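We use cookies to remember your settings. Accept / Manage

How Does a Shop Put a 3D Couch on a Screen?
By Ximeng Xu
October 2021

Say your family wants a new couch. The shop is a long way off, so you look on a tablet. You can spin the couch with your finger, change it from blue to grey, and see the back of it. There is no real couch in the tablet, so what are you looking at?

You are looking at a 3D model. A 3D model is a set of instructions that tells a computer what shape something is and what colour each part should be.

Dots and triangles

A computer does not know what a couch is. It has to be told where the edges go. The person making the model places dots in space, and the computer joins the dots with straight lines to make triangles. Lots of triangles side by side make a surface, a bit like the outside of a tent.

A plain box needs very few triangles. Each side of a box is a rectangle, and you can make a rectangle out of two triangles. Round things are harder. A triangle has straight sides, so to make a curve you need many small ones. Wavy things are harder again. 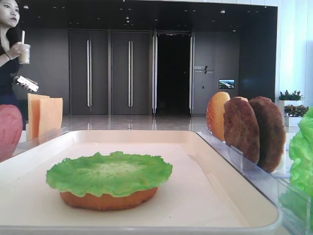

Model burger parts: a smooth bun and a ruffled lettuce leaf.

At Fotden, a small studio in Dreltthorpe that makes models for furniture shops, a stool called the Gredden has 610 triangles. An armchair called the Shi has 2350. The stool has flat legs and a flat seat. The armchair has soft arms and buttons, and every button is a little round bump.

Adding the skin

When the shape is finished it is plain grey. Next it needs a skin, which model makers call a texture. A texture is a flat picture that gets wrapped over the shape, like paper around a present. To change the couch from blue to grey, the computer swaps one texture for another. The triangles stay where they are.

The computer also needs to know how shiny each part is. Wool is dull. Polished metal is bright. If the shine is wrong, a wool cushion can look like a balloon.

Why does it turn when I swipe?

Each time your finger moves, the computer works out which triangles are facing you and how the light should fall on them. Then it draws a new picture. It does this many times a second, so you see one smooth turn.
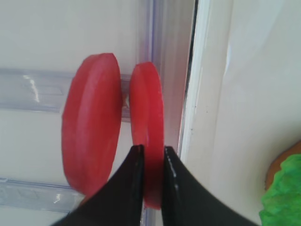
Ximeng Xu was asked by one young reader why they don't just use millions of triangles for everything, because then it would all look real.

Some computers can handle that. A tablet or an older phone may slow down, and the model takes longer to load. Model makers try to use enough triangles for the shape to look right and then stop. The Shi armchair took 3 tries. The first one had too few triangles, and its arms looked like folded cardboard.

Try it yourself

Cut 212 small triangles out of scrap paper if you are very patient, or 20 if you are not. Tape them edge to edge and try to cover an orange. Then cover a cereal box the same way. See which one leaves more gaps and wrinkles.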